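Pillov Gaming Hall, Helton
Employment Opportunities

Position: Table Games Dealer (full-time and part-time)
Department: Table Games
Reports to: Shift Manager

Pillov Gaming Hall is accepting applications for dealers at its Helton property. Successful applicants will be assigned to blackjack, roulette, and the Lubis Room, where baccarat is offered on evenings and weekends. The hall has over 3,000 square feet of table games space and is open every day of the year.

Duties

Dealers conduct games according to house procedures, exchange cash and chips, calculate and pay winning wagers, and report irregularities to the floor supervisor without delay. Dealers are expected to explain the rules of a game to guests when asked and to remain courteous at all times. Shifts may be scheduled on days, evenings, or overnight, including holidays. 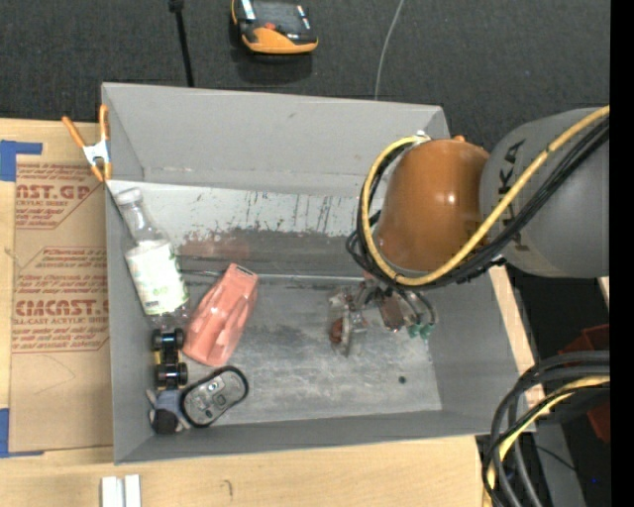
Page last changed: Thu 29 May

Requirements

Applicants must be at least 21 years of age, must be able to stand for long periods, and must hold or be able to obtain a state gaming license. All offers of employment depend on a background check and a drug screening. Prior dealing experience is preferred for blackjack and required for roulette.

Applicants without experience may apply to the Zevel Dealer School, a six-week training course held on site. Instruction covers chip handling, card procedures, payout arithmetic, and game protection. There are 88 hours of classroom and table practice, and trainees must pass an audition in two games before being placed on the schedule. The next course begins in November. Admission to the course does not guarantee employment.

Pay and Benefits

Dealers receive an hourly wage plus pooled tips, paid every two weeks. Full-time employees are eligible for medical and dental coverage, paid time off, uniform cleaning, and one meal per shift.

How to Apply

Applications may be completed at the Human Resources window, next to the employee entrance. Please bring government-issued photo identification and a list of previous employers. Current license holders should also bring their license.

Pillov Gaming Hall is an equal opportunity employer. Applicants who need an accommodation during the hiring process should notify Human Resources before their interview.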